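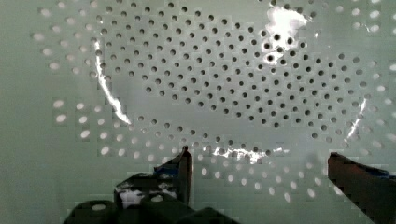
Re: Rinsing rice before the cooker – does anyone still bother?

busum_bev
Moved to Busum in March and the water's so hard here. Rice comes out gluey no matter what. Been rinsing in the colander, 2 goes. Should I be soaking too??

HongjunJ
Soak 20 min, drain properly, then cook. Draining is the bit people skip. Let it sit in the colander while you chop your veg.
– Hongjun Jiang

porkchop576
Disagree. Never rinsed in my life, rice is fine. You're washing the flavour off. More likely too much water in the pot.

busum_bev
Using the line on the cooker tho

porkchop576
The line's for their little cup, not a proper metric one. Check that first.

fevport_deb
Porkchop is right about the cup, wrong about rinsing lol. Jasmine needs it. Basmati definately needs it. Only arborio I leave alone. Also what size are your colander holes – mine lost half the rice down the sink, had to go back to a sieve.

HongjunJ
Sieve for short grain, yes. Colander ok for long grain if you tip slowly.

busum_bev
Ok found the cup, was in the drawer with the tea towels. Was using the big one for the rice and a mug for the water, whoops. Trying again Saturday, got 8 coming for tea.

porkchop576
Told ya. Still wouldn't rinse it.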